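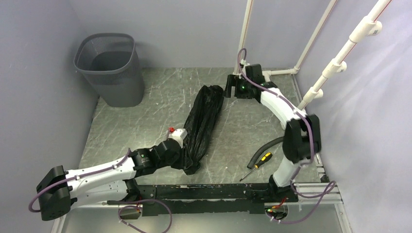
Parel is moving. The tattoo and piercing studio on Simanjuntak Street shuts its doors at the end of the month and opens again round the corner in Bolholm Yard, in the old shoe repair unit. Owner Mieke Claeys told us the lease ran out and the new rent was, her words, a joke. So they're off. Packing has started and it's mostly the dull end of the job, crumpled black plastic bags and tall plastic baskets, old flash sheets going in one pile and paperwork in another. Claeys says she has found drawings she did as an apprentice and would quite like never to see again.

New place is bigger. Four chairs downstairs, a proper private room for piercing at the back, and a little waiting area that isn't also the corridor. Anyone who has sat at the old studio with their knees against the radiator will know why that matters. There's a step at the front door but a ramp is coming, and the toilet is on the ground floor, which it wasn't before.

All bookings stand. If you have an appointment after the move you keep the same day, same time, same artist, just walk the extra couple of minutes. Texts are going out this week to everyone on the list. If you haven't had one, ring the shop, dont message on the socials as those aren't being checked every day while the packing goes on.

Deposits carry over too. Claeys was firm on this one, there was a rumour going about that people would have to pay again. They won't.

Who's going where. Vignesh Panicker, best known round here for his big blackwork sleeves, stays and takes the window chair. He has a waiting list into October so no walk-ins with him for now. Phong Trương stays as well, doing colour and lettering. Mỹ Chu, who started at Parel on the front desk and has spent the last while learning to pierce, goes full time in the new piercing room. Her brother Lâm Chu joins as a resident after a spell guesting at studios up the coast. Fine line, mostly. Plants, birds, the odd dog portrait. He's opening his books on moving day and expects them to fill quick.

"I've been sleeping on Mỹ's sofa bed and she wants me out and earning," he said.

The fourth chair will be kept for guests. First one isn't announced yet. Claeys would only say it's somebody who has worked in Flarkbridge before and that regulars will be pleased.

Prices. Small pieces stay as they are. Day rates go up by £20 from the first day in the new unit, but anyone already booked pays the old rate. Piercings unchanged, and downsizing appointments (swapping the long bar for a shorter one once you've healed) are still free if you had it done at Parel. Had it done elsewhere, there's a small charge, ask at the desk.

Opening day will be a flash day, first come first served. Panicker, Trương and Chu have drawn 200 designs between them, all palm sized or smaller, and each one gets tattooed once and then comes off the wall. No booking. No swapping colours about, no adding names. Arms and legs only, as there isn't time to be doing ribs. Doors at ten and the queue will run down the Yard side so it doesn't block the bakery, who have been very decent about it all.

Bring ID, even if you look forty. Eat something first. No one who has been drinking will be tattooed and that includes the night before if it still shows. Under 18s can come in and look but not get tattooed, with or without a parent. Same rules as ever.

Part of the day's takings is going to the Flarkbridge lifeboat shed, which needs a new roof. Last year's flash day paid for its kettle and heaters. The hope this time is for a bit more than a kettle.

There was some grumbling about the move at first. The Yard is quiet in the evenings and one or two neighbours worried about noise and late hours. Claeys went round and knocked on doors herself, and the studio has agreed to close at seven most nights, with one late opening a week until nine. Music off at six. The woman in the flat above has since booked in with Trường for a small swallow, so that seems to be settled.

The old shop won't sit empty for long by the look of it. Talk is of a nail bar or a barber, though the agent wouldn't confirm either. The hand painted sign over the door, the pearl with the needle through it, is coming down and going with them. It was painted straight on to the board when the studio first opened and the board is cracked at one end, so a sign painter is going to patch it before it goes up again. Might be a few days late. If you turn up at the Yard and there's no sign, it's the green door between the bakery and the bike shop.

Parking is poor, worse than Simanjuntak Street. Two bays outside and both are loading only until noon. The car park behind the library is your best bet, or the number 2 bus, which stops at the top of the Yard.

One last thing from the desk. Aftercare check-ups carry on right through the move. If something you had done lately looks red or sore or just isn't healing the way you were told it would, don't wait for the new place to open, ring and someone will see you. Anything that looks properly infected, go to the pharmacist or your GP. Parel's phone number stays the same.

The old studio's last working day is the 26th, and the flash day is planned for the first Saturday after the keys come through. Exact date to be put in the window of both shops as soon as the electrician has signed off the lights.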